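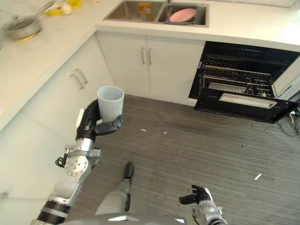

Metoteo Kitchen Trial: Frequently Asked Questions

Last updated 15 April 2023

What am I getting?

A two-armed robot, on loan, plus the Metoteo software that runs it and a setup visit from Gendico. You get two weeks with it. After that you send it back or start talking to Tarık Bozkurt about money. He is very patient and will not bring it up first.

Will it do my dishes?

No. It will pick up a cup, carry it, and set it down where you've taught it to. If you were hoping for the roasting pan, so are we.

What can it hold?

Cups are where everybody starts, and for good reason: they're cheap, they're a forgiving shape, and you probably own too many. Teach the robot with the cup you plan to use, because a grip learned on a skinny one doesn't carry over to a fat one. Ours wraps its black fingers low around the side of a light gray cup and keeps the open top facing up, and we'd like yours to do the same before you think about adding coffee. Anything heavier than a full mug is outside the trial terms. Wine glasses are also outside the trial terms, after Diltstead.
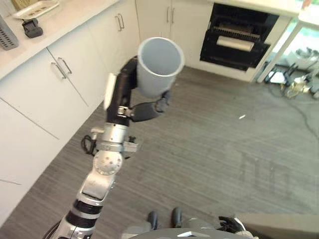 Kitchens are harder than labs, and we test in one with that in mind. Cabinet handles stick out and people leave doors hanging. In our own test room the oven door is open, there are cables on the floor, and there's a little white scrap down there too. Yours is allowed to look like that. Do keep cords out of the robot's path, though, and please have the oven off and cold. We haven't written the software for hot.

Does it open cabinets?

Some of them. Bar handles go well. Round knobs are a coin toss, and push-to-open doors confuse it for reasons Han-gyeol Han can explain at length if you email him.

What kind of floor do I need?

A flat one. Short carpet, tile and vinyl are all fine. Shag is not, and neither is the rug you're thinking of. 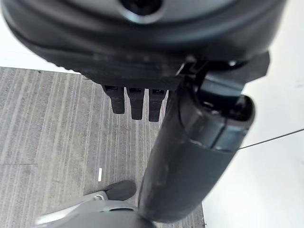 Gripper housing and fingers over carpet, seen from the wrist.

How long does setup take?

Nine hours, including lunch. Most of that is measuring your counters and arguing with your Wi-Fi.

How many tasks come with it?

There are 47 in the library. You'll use two.

What is Tatlı?

Our add-on for serving desserts. It's in testing, and we'll open sign-ups in October. Until then, the robot doesn't know what a pudding is.

What if it drops something?

Press the red button, then sweep up. Breakage of your own dishes isn't covered. Breakage of the robot is, once.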